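Winard Project: Interim Report to the Program Office
Reporting period ending December
Submitted 2019-01-14 by Mbali Khumalo, Project Lead

Summary

The second stage of the Winard project is on schedule in two of its three work areas. The force-limiting firmware has passed its internal review, and the motion planner has been ported to the new controller. The safety documentation is behind plan by several weeks, for reasons set out below. No change to the total budget is requested at this time.

Firmware and controller

The firmware team, led by Sandro Pace, completed the revised torque estimation module in the first part of the period. The earlier version relied on a fixed friction model for each joint, which gave false contact stops after a cold start. The revised version updates the friction terms during the first motions of a shift. Endurance testing was set at 4,000 cycles per joint module. At the close of the period 1,711 cycles had been completed on the wrist module, with one unplanned stop, traced to a loose encoder connector on the test stand. The connector has been replaced with a locking type and the count was not reset, as agreed with the program office.

Testing of the shoulder module has not started. The module is waiting on a reworked brake from Benedetti, who have confirmed delivery for the coming quarter.

Motion planning

The Cluso planner now runs on the production controller. Jummai Oyelaran reports that planning time for paired-arm moves meets the target in the grant agreement when both arms share a single work surface. Moves that pass between two surfaces of different height remain slower than the target. The cause is understood to be the way the collision model is rebuilt when the reference surface changes, and a correction is planned for the next release.

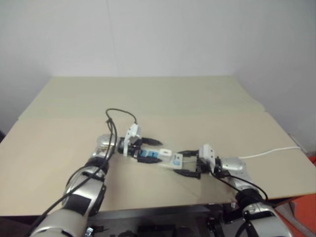
Work has also continued on the operator interface. Speed and force limits can now be set from the same page, and any change to either is recorded with the user name and time. Two customer sites have reviewed the layout. Their main request was for larger text on the warning messages, and this has been added. A request for a remote stop function was considered and declined, as it falls outside the scope of the present award.

Safety documentation

The risk assessment file was to be delivered to the outside assessor, Pridus, before the end of December. This was not achieved. The assessor asked that the hazard tables be arranged by task, while the project had prepared them by joint. Myung-ja Cheon has taken over the revision, and the tables for loading and unloading tasks are complete. Those for maintenance access are in draft. Delivery of the full file is now expected in the next reporting period.

Staffing and expenditure

Mirko Martinelli joined the project as test engineer, filling the vacancy noted in the previous report. Salary costs were below plan while the post was open. Equipment costs were slightly above plan, due to the purchase of a second load cell and the replacement connectors. The project asks that the unspent salary amount be carried forward to cover additional assessor time. A revised budget table is attached as Annex B.

Planned work for the next period

Complete endurance testing on the wrist module
Receive the Benedetti brake and begin shoulder module testing
Release the planner correction for surfaces of different height
Deliver the full risk assessment file to Pridus

Questions on this report may be sent to the project lead. Test logs are available to the program office on request.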